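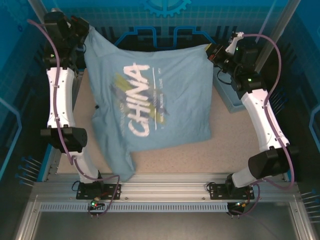
To: cell-upkeep list
Date: 2 Apr 2018
Subject: Re: two-arm shirt cell, left arm drops its corner

Quick one before I go back down, sorry for the state of it.

On the quoted bit below – yes, same fault here, or near enough. Ours is the Lodhi cell, two arms on the front rail, shirts off the tabletop and held up between the grippers by the top edge. We had the left side letting go all through February and blamed the gripper. Changed the pads. Changed them again. No better.

It was the cable. The purple one goes from up by the gripper down the outside of the arm to the base, and somebody (me) had pulled the ties tight when the arm was parked low. Fine when parked. Then the arm goes up for the lift, runs out of slack at the wrist, and the plug at the gripper end gets a tug. Gripper loses its hold signal for a blink, corner drops, and by the time you look at it the light on the wrist is green again. So the light tells you very little, don't go by it.

What I did, in order:

Power off at the cabinet, not just stop on the screen.
Cut every tie on the left arm. All of them, don't try to save the top ones.
Push the arm by hand to the highest pose in the job, wrist turned as far as it goes.
Let the cable find its own loop off the top. Ours now stands well out from the arm, looks daft, works.
Ties back on from the gripper end down. Snug, but you should be able to slide the cable through with two fingers.
Same again with the elbow folded right in, check nothing gets nipped at the joint.
Then the small connector by the base plate. Unplug, look at the pins, plug back in till it clicks. Ours hadn't clicked.

Do the right arm as well while you've got the cutters out. Ours goes up over the bracket on top of the wrist and wants an even bigger loop, I gave it a hand's width more than the left and it has stopped rubbing.

After that check the mounting plate bolts. Left plate had one I could turn with the short end of the key. Not the cause I think but it can't of helped – if the plate shifts on the rail then both arms disagree about where the top edge is, and you get the shirt pulled crooked with creases fanning out of the corners. Some creasing there is normal, it's hanging off two points. Worry if one side is far worse than the other on shirt after shirt.

For testing use a shirt with a big print on it. Plain ones slide differently and you can't see which way round the thing is from across the room. We use one with CHINA across it in big worn-looking letters, comes up upside down most times which doesn't matter for the grip test. Hold it up, leave it, watch the corners.

Numbers since you asked: before the re-tie we were getting a drop inside 143 lifts every time, usually well inside. After it, 1,611 lifts and 4 drops, and all 4 were the right arm picking up a bare edge with nothing behind it, so a different problem. Have not sorted that one.

Re your question on the tray, leave it in the cell if you like, but keep it to the back. Ours is behind the right arm and nothing hits it. Tidy loose bits off the table though, the arms will happily pick up a clip along with the hem.

Haven't tried the Grunus pads so can't say. Would do the cable first, it's free.

Will post the right arm thing when I've got somewhere. Has anyone got the pose file for the older Jekomlow wrist? Ours got overwriten.

– Lodhi cell, day shift

On the list, Clotum workshop wrote:

> Hello all. We have a two-arm cell for holding up garments, much the
> same build as the ones at Jekomlow. Since we moved it the left arm
> keeps letting go of its corner part way up. Right arm holds on, so
> the shirt just swings from one side.
>
> No error on screen. Wrist light is green whenever we look. Error log
> has code 203 now and then but not at the same time as the drops, or
> not that we can tell.
>
> We have cleaned the grippers and turned the grip force up one step.
> Slightly better for a morning and then back to how it was. Thinking
> of ordering the Grunus pads, are they worth it?
>
> Also is it all right to leave a tray on the table while it runs, or
> does it need to be clear? And how many lifts do other people get
> between drops? We have no idea what is normal.
>
> Thanks in advance
> Clotum workshop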